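Chapter 9
Saving and Loading: How Games Remember

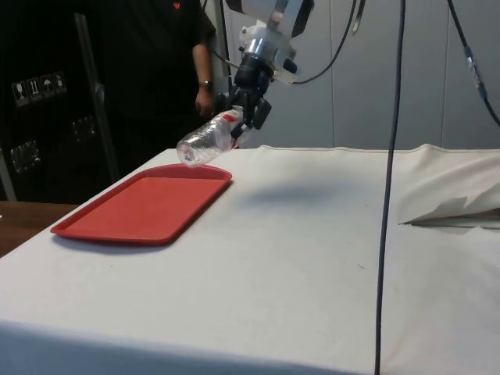 9.1 What a Save File Holds

A player who stops in the middle of a game expects to find it the same way later. The door that was unlocked should still be unlocked, and the coins should still be in the purse. To make this happen, the program has to write down enough about the game to build it again from nothing. The record it writes is called a save file.

The full set of facts that describe a game at one moment is its state. State includes the position of the player, the contents of the inventory, the health of every enemy, and the value of every switch and timer. In a small puzzle game the whole state may fit in 40 bytes. In a large role-playing game it can be many thousands of times bigger.

Not all of the state has to be saved. The walls of a level are the same for every player, so they can be loaded from the game's own data. The position of a cloud drifting in the background can be picked again at random. A designer begins by sorting the state into two groups: facts that must be stored, and facts that can be worked out or made up again at load time. Most bugs in a save system come from putting a fact in the wrong group.

9.2 Passwords, Slots, and Checkpoints

Early home cartridges often had no memory that could be written to. Some games got around this with passwords. The program packed a few facts, such as the level number and the weapons collected, into a short string of letters. The player copied the string onto paper and typed it back in later. Passwords cost nothing to make, but they could hold very little, and one misread letter made them useless.

Battery-backed memory allowed true save files, usually arranged in slots. A slot is a fixed space with room for one saved game. The practice game used in this book, Zelivus, has 5 slots, and each slot takes up 1000 bytes whether or not it is full. Fixed sizes waste space -- but they make it easy to find the start of any slot.

A checkpoint is a place in the game where the program saves without being asked. Checkpoints let the designer choose when saving happens. If a player could save while falling into a pit, the game might load to the same fall every time. Section 9.4 returns to this problem and looks at the checkpoint rules in Distis, a platform game with long vertical levels.

9.3 When the Format Changes

Games are often updated after release. Suppose a new version adds a stamina value to the player. An older save file has no stamina value in it, and a program that expects one may read the wrong bytes or stop. The usual answer is to put a version number at the front of every save file. The loader reads this number first and fills in any missing facts with default values.

Riet Bakker, lead programmer on the racing game Zasgate, kept one old save file from every released version and loaded all of them before each update went out. You will build a small test of this kind in Exercise 9.

Key terms: state, save file, slot, checkpoint, version number, default value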